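Old portraits from a drawer in Mirkton

17 August 2023 is not a date I would normally remember, so I write it in the form my software likes: August 17, 2023. On this day I finally bought the album.

4 min read

We use cookies to remember your preferences. Accept / Manage

I collect small photographs on card, mostly from the 1860s and 1870s, the kind that people gave to their relatives and kept in albums with little windows. In April I saw an album in the catalogue of Rurkis, a small auction house in Mirkton. It was lot 453, described in one line: "Album, leather, worn, family portraits, one clasp missing." There was no picture of the inside. I asked for a condition report and received two more lines, which said the same thing with other words.

The lot was not sold in April. It came back in the summer sale with a lower estimate, and I got it for 117 pounds with the commission included. For me this is a lot of money for an album that I had not opened.

I am used to doing the first part of the work at my desk, in the evening, when the office is quiet. I write down every card before I take it from its window, because the order of an album can tell you who was close to whom. Only after this I look at the backs.

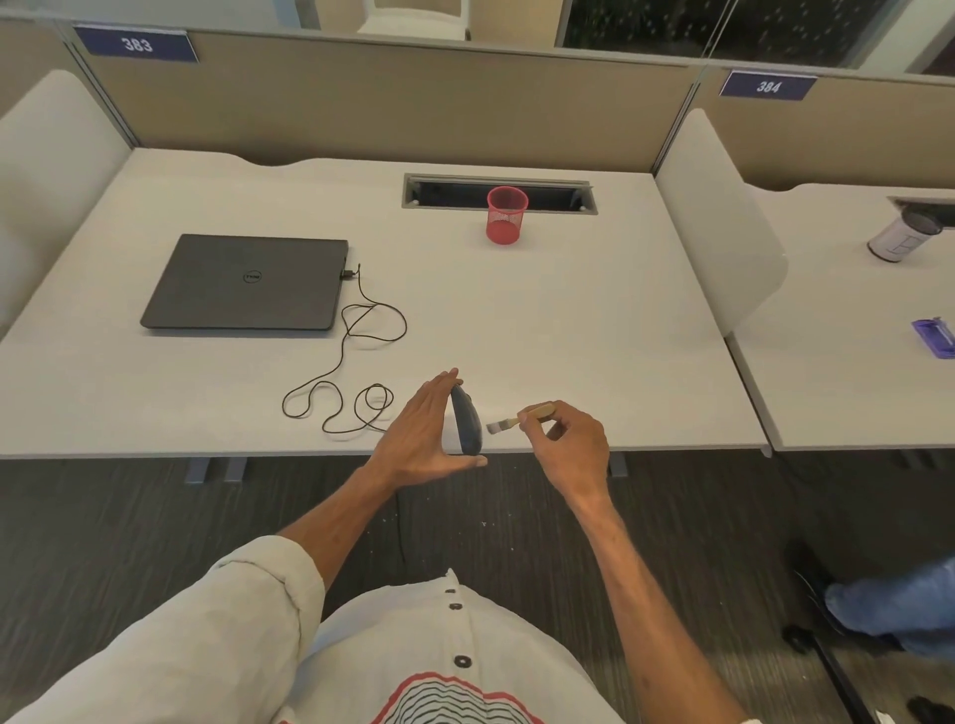 What was inside

The album has 30 places and three of them are empty. Most of the cards are from one studio, Giannakopoulos, which had its rooms in Drurndale. I knew the name from a single card I bought years ago, a soldier with a very stiff collar, but I had never seen so many together.

The backs are more interesting to me than the faces. The early ones have only the name of the studio in plain letters. Later there is a border, and then a kind of shield with a sun behind it, and the words "Negatives kept". With these changes I can put the cards in an approximate order, even when there is no date. One woman appears in the plain series and again in the series with the sun. In the second portrait she wears mourning dress and holds a closed book.

There is pencil writing on a few of the backs. It is faint and I read it with difficulty - English handwriting of that time is still hard for me, after all these years. On one card I think it says "taken before he sailed", but the last word could also be "failed", and this would be a quite different story.
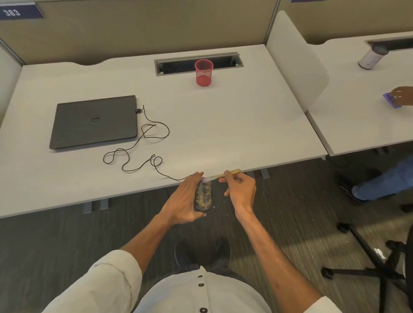 I also have a doubt about the painted background. In several portraits there is the same balustrade and the same lake behind it, and I have seen almost this lake on cards from other towns. Perhaps the backgrounds were sold ready-made, or perhaps the painter travelled. If you have a card from Drurndale with a lake on it, please look if there is a small boat at the left side. Mine have the boat only in the later series.

I will not remove the cards which are tight in their windows. Two corners were already torn by somebody before me, and I prefer a missing back to a broken portrait. The scans of the others will come in the next post, when I have finished the list.

5 comments · 12 shares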